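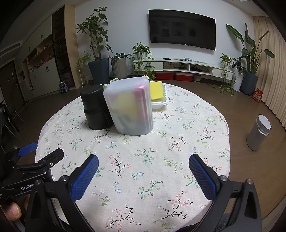
Ticket: lid seized on tall storage container
Product: Stindora tall container, translucent
Opened by: Huguette Millet
Handled by: Davoud Sharifi, Griken Housewares support
Status: closed, May 2025

Reported fault
Lid will not release by hand. Container is in use for cleaning cloths and sponges, kept on a round table with a cloth over it. Customer has tried a tea towel for grip and a butter knife under the rim. Small nick in the rim from the knife, no crack.

Reply 1, D. Sharifi
Please stop using the knife. Stand the container in a bowl of warm water at 40 degrees for 2 minutes, lid end down, then dry it and try again. Do not use boiling water — the walls will distort and the lid will never seat properly afterwards.

Customer update
Done twice. Lid moves slightly on one side, then stops. The tablecloth slides when I push, so I can't get any force on it.

Reply 2, D. Sharifi
Take the cloth off the table or work on a rubber mat. Press the side walls inwards just below the lid, a quarter turn at a time, to let air in. If cloths were put away damp, the fault is usually suction.

Customer update
Opened on the third turn. One sponge had swollen against the underside of the lid. The rest were damp.

Internal note, Niloufar Zarei
Second report this year of damp contents. Care leaflet says "dry items only" in small print on the back. Asked Booker Szabo to move it to the front for the June reprint, 300 copies.

Resolution
No part sent. Customer advised to air cloths on an open tray before storing them, and to smooth the nick with fine abrasive paper. Reopen if the lid sticks again with dry contents.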